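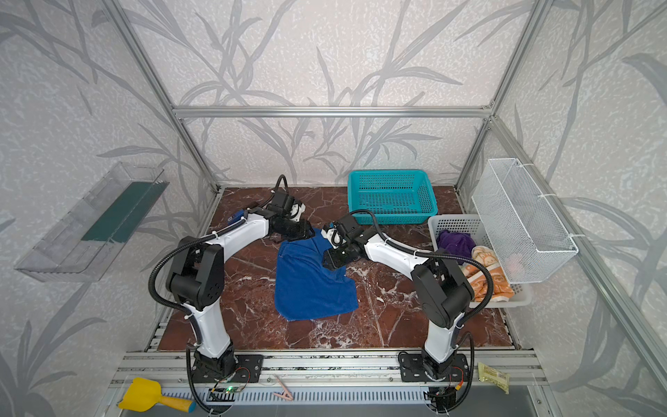 I gave up my food diary in December, and I've been meaning to write about it ever since, mostly because of the emails I get from readers who feel guilty about theirs.

For anyone new here, I kept one for the best part of three years. It started on paper and then moved to an app called Ilby, which I paid for and quite liked (the little graphs! I'm a sucker for a graph). Every slice of toast went in. Every handful of cashews, weighed if I was at home and guessed if I wasn't. By the time I stopped I had 3349 entries, and I could have told you what I ate on my sister's birthday but not whether I'd enjoyed it.

I want to be fair to food diaries. I think they're brilliant for a fortnight. When my stomach was at its worst, Kathleen Rafferty, the nutritionist I was seeing then, asked me to write down what I ate and how I felt two hours later, and we had it worked out in 24 days. Onions, mostly, and eating lunch at my desk in four minutes flat. That was a proper use of a diary. There was a question, somebody who knew what she was doing looked at the answers, and then we were supposed to stop.

I didn't stop. Kathleen told me to, and I carried on without telling her, and that should probably have been a clue.

My complaint is with the idea that tracking is just good housekeeping, something a sensible person does for ever, like brushing their teeth. Nearly every wellness programme I've tried since has started with it. Log your meals, log your water, log your mood out of five. I did a six-week online course where we had to fill in our sheets before we were allowed to ask the coach anything. I once typed in a 200 calorie yoghurt before I'd picked up the spoon, and then didn't fancy it, and ate it anyway because it was already in!

My friend Burgi Egger disagrees with all of this, and she's read a draft, so I'd better give her a say. Burgi has diabetes and she says writing things down is what lets her relax at dinner. I believe her. If you're tracking for a medical reason and your doctor or nurse has asked you to, please ignore me completely and keep going. She also says I'm the sort of person who'd get obsessive about stamps, and I can't really argue with that either.

But I do think coaches could be quicker to ask what a diary is for, and when it ends. Letay Worku, who runs the cookery evenings I go to now, has a rule that she won't look at anyone's log if it's more than two weeks long. She'd sooner hear what you had for tea last night and whether there was any left over. I've learnt more about my own eating from those chats than from 800 days of barcode scanning — and I can make a decent lentil stew, too.

The first month without the app was odd. I kept reaching for my phone after meals. I was sure I'd put on loads of weight, and my jeans stayed exactly the same, and somewhere in the new year I noticed I'd had seconds of something and not done any sums.

I've still got the old paper notebooks in a drawer. The onions are in there, underlined twice. I had French onion soup last week, a small bowl, and regretted it by bedtime.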